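The Livora lost nine seconds a day, and my uncle considered this the fault of the day.

He'd bought it in Samard for 3,000 dollars, a pilot's chronograph with a slide rule bezel he never learned to use. He had flown once, to a funeral, in the middle seat.
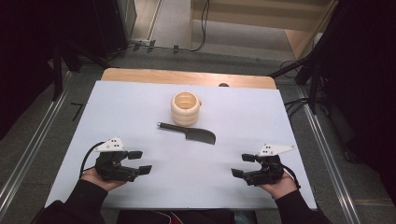

When he died it came to me, along with the box, the booklet and a grudge against the jeweller on Staniforth Street. I took it in that December. The jeweller put his loupe to it and sighed in a way I felt was going to be itemised.

"Service is 543," he said. "It'll keep perfect time."

I thought of my uncle, arriving late to everything with his sleeve pushed up, colour in his cheeks, ready to argue.

"What would it cost to leave it wrong?"

He thought it over and charged me for the battery. It was an automatic.
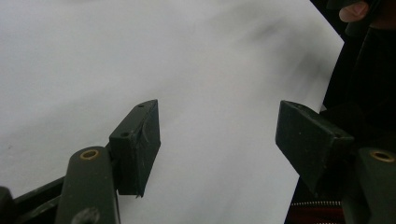
*White paper, slightly curved.*

I've worn it ever since, and I'm late as I write this.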